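11 May 2022
Notebook, deal tracker

Switched the price poller to the new schedule this morning. Console games now get checked every 30 minutes, accessories every 120. The old setup polled everything at the same rate and we were being throttled by Garkeris most afternoons. No throttling so far today, but the afternoon load hasn't started as I write this.

List prices are still the weak spot. Okumwood shows a struck-out "was" price on most of its handheld games, and for 7 of the 100 titles in the test set that figure is higher than anything we have on record for them. Rehema Kashindye thinks they take it from the bundle listing. Possible. For now the discount is computed against our own 90th percentile price and the store's number is kept in a separate column, not displayed.

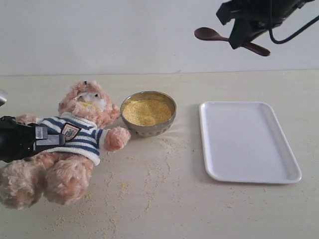
Category matching is next. Athumani files games, controllers, plush and clothing under one "gaming gifts" node, so the poller pulls in items we have no interest in. Title keywords alone don't separate them: "bear" hits two platform games and a long list of soft toys. A teddy in a striped navy and white sweater is the sort of item that matches on three attributes (bear, stripe, badge) and still has to be rejected. Adding a required platform field fixes most of it. Download codes have no platform field at Athumani, so those go through a manual list until there is something better.

Hemumard feed: prices arrive without tax, everyone else's with. Conversion goes in at import, before the comparison step. Checked by hand on a few cartridges and the results agree with the cart page. Rerun the back data once this is merged – the May rows are wrong as stored.

To do before the June sales:
alert threshold per category, currently one global value
drop preorders from the "lowest ever" flag
ask Rehema for the bundle listing IDs
log the stock status with each price; an out-of-stock low is no use to a reader

Left the poller running on the test machine. Logs go to the usual folder, rotated nightly.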